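I work the early shift at Nesside, a guesthouse with more throw pillows than any building needs, and since January part of my job has gone to a machine. It does armchairs. Management calls the arrangement Dredberg, after the firm that sold it to us, and I've been told to "work alongside" it, so I put the kettle on and worked alongside.

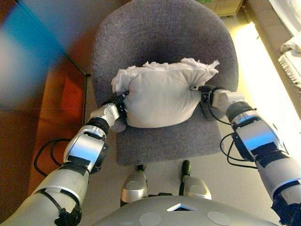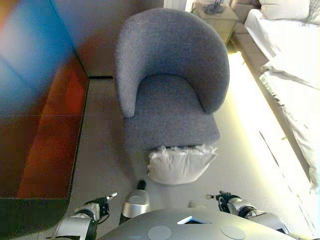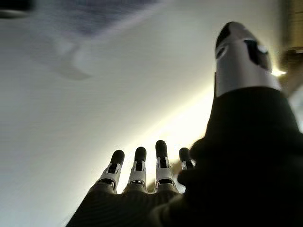

Does it save us any time?

It saves some on the armchairs and spends most of it again in the hallway, where one of us has to walk it from door to door and sign the tablet.

That tablet is the real change, if you ask me. I used to finish a room, look back from the doorway and leave. Now a room has a status. It can be Open, Assisted, Complete or Complete With Exception, and an exception needs a sentence. I have written more sentences since January than I did in my last two years of high school. My best so far is "pillow declined," which came back from the office with a question mark.

Malte Reuter, our floor lead, got 12 pages of instructions and a lanyard. He's a decent man and he hates the lanyard. He used to make beds with us when we were short, and he was fast, too. Now he reads a dashboard in the linen room and comes out to tell us that 700 placements have been logged, and we say good, and he goes back in. I don't think he likes it much in there. The linen room has no window and the chair is the one from the old reception.

The sales visit promised us we'd be freed up for guests. I had my doubts, having met the guests. What I'm freed up for is the corners: behind the radiators, under the beds, the tops of the wardrobes. My knees would have picked the armchairs. Nobody's hours have been cut so far, and I asked for that in writing and got it in an email with a smiley face, which I printed anyway.

I'll give it this much. It doesn't complain about the radio, and it has never once told me how they did things at the Görtz, which is more than I can say for the last new hire. My sister thinks I should be more worried than I am. I probably should. Some mornings I am, around the third room, and then there's a bathtub to scrub and it passes.

They're reviewing the whole thing in the spring. We've been asked to fill out a survey, and the survey is on the tablet.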